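ok robot club thread, Tuesday edition. long day, typos likely

Quick recap for anyone new. We're the Kiltunel student team, we have one arm (named Gesow, don't ask), one table and a task list that keeps growing. This term it's kitchen stuff. Cups, towels, shelf.

Goal for the October demo – 20 tries per object, no human hands on the table. Score is how many end up on the shelf in one piece.

Cup with a handle is the hard one. Clear plastic, so the camera hates it. Half the time our detector finds the shine on the table and calls that the cup.
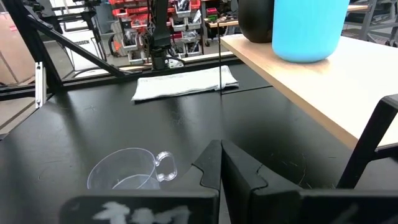
Gripper view, clear cup at lower left, blue one up on the shelf

Blue cup is easy mode. Big, solid color, the detector locks on right away. Got 20 out of 20 last week and everyone got cocky

then we switched to the clear one. yeah.

Davina Tennant relabeled the whole clear cup set over the weekend, 406 frames by hand. Absolute hero. Retrained last night and we're at almost 74 percent finding the rim. Was way way lower before

Finding it isnt grabbing it though. Current argument is handle vs rim. I say rim, fingers a bit open, come in from the side. Davina says handle. We're gonna run both and loser cleans the bench

Towel is next. Plan is pinch a corner, lift, drop it on the shelf. No folding yet, folding is a spring problem

Also the Galang teem posted their shelf run and it's really smooth?? Slow but smooth. We need to fix our jerky stops before teh demo

Back in the lab at 4 if anybody wants to come label stuff. bring snacks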